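Progress report to the grant manager: Wearable Evidence in Injury Claims, second reporting period

Where things stand

The project set out to learn whether step counts and sleep logs from wrist trackers can be put before a court without embarrassing everyone involved. We are at month 13 of 19, and the answer so far is "sometimes."

We have now read 2501 claim files, which was the target for the whole grant. Most mention no tracker at all. Of those that do, a good many mention it once, in a footnote, in a tone of mild regret.
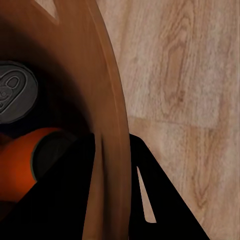

Close view of the curved brown wall, simulation.

Disclosure and consent

The consent form went through 6 drafts. The first was written by lawyers and ran longer than the study protocol. The current one fits on two sides of paper, and claimants appear to read at least one of them.

Bisgaard, our insurer partner, has agreed to release closed files on the terms set out last period. Open files remain off limits. We asked again in February and got the same letter with a new letterhead.

The Flolliva export tool gives us daily totals but drops the time zone, so one claimant who flew home for a wedding seems to have walked all night. Opposing counsel would enjoy that. We have written a correction step and are testing it against paper diaries, which have troubles of their own.

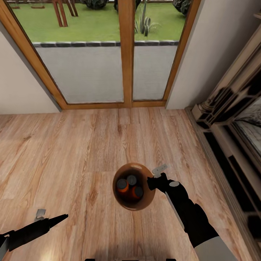 Three capped containers in the amber bowl, seen from above.

What the courts are doing

Judges have been more relaxed about the devices than we expected and less relaxed about the experts. The recurring question is what a "normal" activity level looks like for a person of the claimant's age and job. Expert reports tend to answer it with a graph. Our draft guidance asks for a baseline taken from the claimant's own records before the injury, where those exist, and a plain statement where they don't.

Cirnov, who handle our statistics, would like it noted that a baseline of nine days is not a baseline. It is noted.
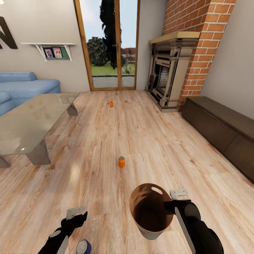
Living room view with the brown bucket held at the right gripper.

Budget and staffing

Spending is under plan, mainly on travel, as hearings keep getting moved. The vacant paralegal post has been filled. Transcription costs are over plan and will stay there; expert witnesses speak at length.

Next period

We will send the draft guidance to the Sadeck legal clinic for trial use and finish the time zone corrections. We also request permission to move the unspent travel money to transcription. The form for this is attached, along with the form requesting the form.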